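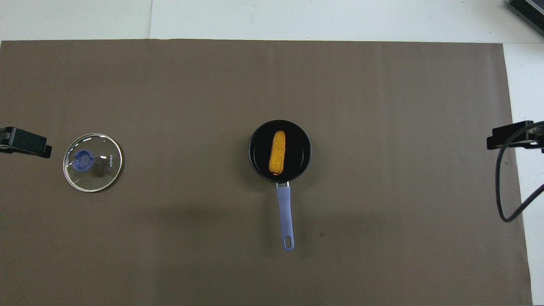 Tsion Tesfamariam

13 Feb 2020

The Vorberg notation archive holds 1,155 sheets of dance scores, most of them drawn in pencil between the two wars and never published. Hebden has been encoding them for the past three seasons. Hebden trained as a dancer, moved into stage management, and now works at a desk with a scanner and a spreadsheet.

"The score gives you weight, direction and duration," Hebden said when we met in the reading room. "It gives you very little on how a dancer gets out of one position and into the next. That part was taught in the studio."

Each sheet is transcribed into Cledel, a plain-text format in which every line stands for one beat and every column for one part of the body. A sheet with clear pencil takes a morning. A sheet that has been corrected in a second hand can take a week, and both versions are kept.

"We do not merge them. If the arm is low in the first hand and high in the second, the file carries two arm columns and a note on the order of writing, if the order can be read."

So far 316 sheets have been encoded and checked. Checking is done on the floor. Two dancers who have not seen the original read the transcription aloud to each other and mark it through at half tempo. Where they disagree, the line is flagged and goes back to the desk.

I asked how often the fault lies with the score.

"More often than I expected. There is a turn in the fourth group dance that finishes facing the wrong wall. Either eight counts are missing or the floor plan belongs to another piece. The paper is the same stock, so that does not settle it."

The first public use of the files was in December, when the company Wultow staged a trio from them in a hall with 400 seats. Hebden attended the rehearsals but gave no corrections.

"They asked me about tempo. I said the sheet has a metronome mark and it has been crossed out. They chose a speed, and the program said so."

The remaining group dances come next. Their floor plans are on separate tracing paper, unnumbered, and have to be matched to the scores by counting entrances.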